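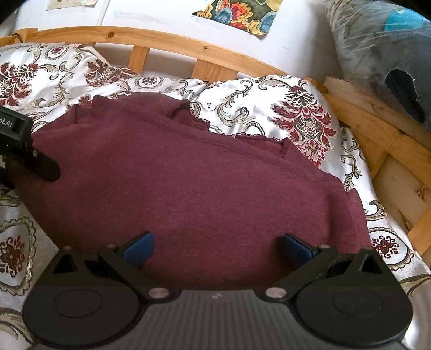
A guest from Lonodon wrote to ask whether the sheets get changed during a two-week stay, and whether there is a charge for it. Linens are changed every 4 days at no charge. Leave the used set in the hallway by 10 a.m.

Can I wash my own clothes at Tondari Guest House?
Yes. The laundry room is on the ground floor, behind the stairs. It has 4 washers and takes coins or the house card. Detergent is sold at the front desk.

Can you do it for me?
We send laundry out to Sarkar Cleaners on weekday mornings. It comes back the next day - folded, not ironed. Wool and silk have to be marked on the slip. Sarkar does not accept leather.

Where do I dry things?
There are lines on the roof from spring through September. After that, please use the dryers. Do not hang wet clothes over the heaters.

I left something in my room. What now?
Send us your room number and dates. We keep clothing for 57 days and then give it away. We can mail items within Sastovo for the cost of postage. For other places we need payment first.

Is there a limit on what I can store?
One bag per guest, free, on the day you check out. Longer storage has to be arranged at the desk.

Do you have irons?
Yes, at the desk. Return them the same evening.

Last updated December 7, 2023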